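Right, river thread. A few of you asked why I keep going on about phosphate in the Horum when the water looks perfectly clear, so I'm going to try and get it all down in one go while the kettle's on.

Bear with me, I'm typing this with cold thumbs.

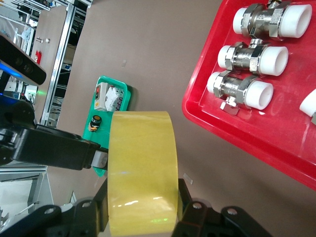
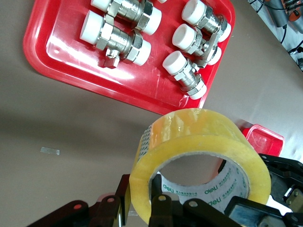
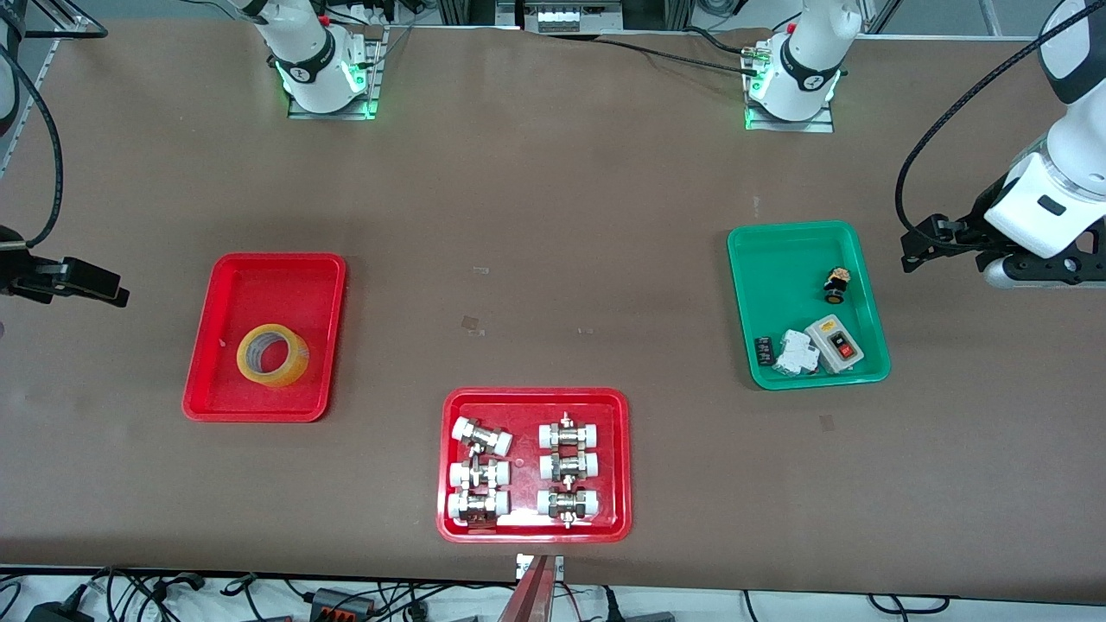

Tape, ball valves, and the work table with the trays on it.

So. Clear water and clean water are two different things. Phosphate is dissolved, you can't see it or smell it, and you could stand on the bridge at Staven all day admiring the bottom and have no idea how much of it was going past you.

What you can see is what it feeds! In summer the stones below the bridge get that brown furry coat on them, and the long green strands start trailing off anything that sticks up. That's algae having a lovely time.

The white-flowered weed everyone likes (water crowfoot, the stuff that looks like someone's thrown daisies in) gets smothered by it. Less crowfoot means less shelter for little fish and fewer places for insects to cling on.

Then the algae dies and rots, and the rotting uses up oxygen. Nights are the worst, as the plants aren't making any in the dark. If you only ever measure oxygen at lunchtime you'll think everything is fine. I did this for a whole summer, so no judgement.

Where does it come from? Mostly two places on our bit: sewage works and fields. People get very cross on behalf of one or the other. I've been shouted at by both sides in the same pub.

The works at Bistell puts treated water in all year round, so when the river is low in August that's a big share of what's there. Treated does not mean phosphate free, by the way. It depends what kit the works has got.

The fields are a rain thing. Phosphate sticks to soil, so when you get a proper downpour on bare ground it all comes off together and the river goes the colour of tea with milk in. A day later it's clear again and everyone forgets.

Septic tanks too, I should say. There are a lot of old ones up the lane towards Staven and I'd bet a few haven't been emptied since they were put in. If you've got one, please get it looked at, you might be quite surprised.

We've been taking samples at 4 spots, from above the works down to the old ford. Same spots each time, same bottles, rinse the bottle in river water first and then fill it facing upstream. Don't stand upstream of your own bottle kicking up mud. (Me, first go.)

We're up to 68 samples now! Which sounds like loads and really isn't. Rivers change so much from one day to the next that you need a good long run before you can say much.

What I'm happy to say: it's higher below the works than above in dry weather, nearly every time. After heavy rain that gap mostly disappears, because the whole river has gone up, top to bottom.

What I'm not happy to say: that it's getting better or worse. Haven't got enough years. If anybody tells you they know from one winter's numbers, ask to see the numbers.

The one that's bugging me is the Cabrera ditch. It's the little one that comes in behind the garden centre, dry half the time. We've caught it running on almost 14 occasions (one was more of a dribble, hence the almost) and it's been all over the place. Very low, then sky high, then low again.

Could be a drain plugged in where it shouldn't be. Could be something washing off the yard. Could be me with a dirty bottle. I'm going to do 2 bottles each time from now on and see if they agree with each other before I start pointing fingers.

Someone asked about the cheap test strips. They're all right for showing kids that there's something in the water, but the colour steps are far too wide for a river like ours. The little handheld meter with the powder sachets is much better, as long as you wait the full time and wipe the glass. Fingerprints throw it off like you wouldn't believe.

Things you can do at home, since I always get asked: check the washing machine isn't plumbed into the rainwater drain, go easy on lawn feed, and don't spread it when the forecast is for rain. And don't tip anything down the grid in the road. That one goes to the river, no works in between.

Next round of samples is December 2, 2021, meeting by the ford gate. Wellies essential, the path's like soup. Spare gloves in my boot if you need them.

Oh, and the kingfisher's back by the alders. I've only had the blue blur so far but I'm counting it.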